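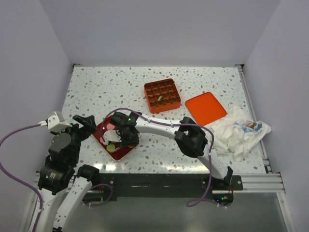
The orange box with its lid off, bag next to it, red tray on the left.

Print this message | E-mail this message

Re: [Plaken-list] sorting small pieces

> Do you keep the little ones in the divided box or just
> leave them out on a tray? Mine end up all over the place.
> I've got 385 of them and no system.

Both! I tip a few onto the red tray first (pinks, limes, whatever comes up) and then they go in the box one to a square. There's one light green in the grid so far, so don't go thinking I'm ahead of you. I bought 2 of these boxes in February and I'd happily get more, the rounded corners are so much nicer on a shelf. Do you stack yours with the lids on?

We use cookies to remember your list settings. OK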